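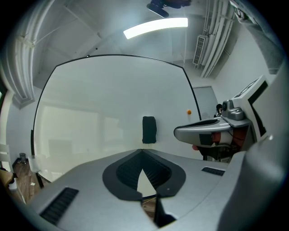 Tips for a workroom with a hard floor, a white ceiling and too many cords

Last changed 15/06/2018. Most of these come from the back room at Unthorpe, and a few from the Kornbridge shop before it closed.

## Ceiling and pipes

Start at the top and work down. Dust from pipes and ducts lands on whatever is underneath, so do the ceiling before you wipe a single bench. Put old sheets over anything you can't move.

- Use a dry microfiber sleeve on a pole for the first pass. A wet cloth turns pipe dust into gray streaks that need a second coat of paint to hide.
- Go along a pipe, never across it. The top side holds most of the dirt.
- Check where the pipe meets the wall. If there is a brown ring, stop cleaning and find out what is dripping.
- Switch off fluorescent lights and let them cool before you wipe the cover. A drop of dish soap in warm water is enough. Dry the cover all the way before you put it back.
- Leave anything bolted to the ceiling where it is. Dust around the mount with a paintbrush.

Paint for the ceiling at Unthorpe was flat white, number 769 on the Faulkner card. Write your own number on the lid of the can and also on a piece of tape inside the closet door. Lids get lost.

## Clear panels

Acrylic scratches if you look at it wrong. Glass doesn't, but if you aren't sure which one you have, treat it as acrylic.

1. Blow or rinse the grit off first.
2. Wash with lukewarm water and a little dish soap, using your hand or a very soft cloth.
3. Pat dry. Paper towels leave fine lines on acrylic.

No window spray with ammonia. It clouds acrylic over time and there is no way back from that. Light scratches can be worked down with plastic polish — go slowly and keep the cloth moving.

## Curtains

Long white curtains go gray along the folds first. Pushing them into the same bunch every day makes it worse, so pull them out flat once a week and shake them.

- Vacuum with the brush head, top to bottom, while they are hanging.
- Soak in cool water for an hour before washing. The first water will look terrible.
- Wash on gentle with half the usual soap. Spin on low.
- Hang them back up damp. The weight pulls most of the creases out and you can skip the iron.

Ours are 73 inches wide and two fit in one load. Three don't.

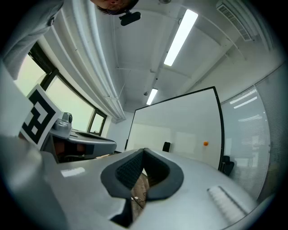 *Curtain bunched along the top of the window, cables on the wood floor.*

## Window frames

Black frames show dust and water spots more than white ones do. Wipe them with a damp cloth and then a dry one, and do the glass last. Wash windows when the sun is off them or the soap dries before you get to it. A cotton swab gets into the corners.

If the room is too bright to work in by the window, turn the bench before you buy blinds. Light from the side is easier on the eyes than light from straight ahead.

## Cords on a wood floor

Thin cables are the worst ones. You don't feel them under a shoe, and they slide.

- Run them along the wall where you can. Where one has to cross the floor, use a flat rubber cover with sloped sides.
- Don't use duct tape on finished wood. It pulls the finish, and the glue stays behind. Cloth gaffer tape is better, but take it up the same day.
- Label both ends. Masking tape folded over into a flag works fine.
- Coil extra length in loose loops and tie with a hook-and-loop strap. Tight bends break the wire inside.
- Never run a power cord under a rug.

We used the Grurkden cord cover, part 924, in the short length. It lies flat if you leave it in a warm room overnight before cutting.

## The floor itself

Sweep or vacuum before mopping, every time. Wring the mop until it stops dripping. Standing water gets between the boards and lifts the edges.

Skip vinegar on a finished floor. It dulls the shine after a few months. Black scuffs come off with a clean tennis ball or a pencil eraser.

Felt pads under chair legs need changing once a year. We do ours in March along with the window tracks.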